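Sexta-feira, 1 de março de 2019
Tempo de leitura: 2 min

Caderno de oficina, Korkard. Ensaio de absorção em copos de papel branco, sem impressão.

Prosseguiu-se a série iniciada em fevereiro com o papel Serrano. Enchimento de 200 ml a 70 °C, repouso de 40 minutos, pesagem antes e depois. Os valores ficam registados na folha anexa. A balança foi calibrada no início da manhã. Falta repetir o lote Tedthorpe, cuja costura lateral suscita dúvidas.
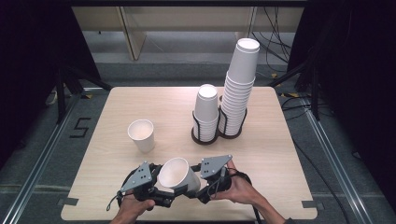

Tomás Loureiro observou que o repouso devia passar a uma hora, por ser esse o tempo previsto no protocolo anterior. A alteração fica pendente de decisão.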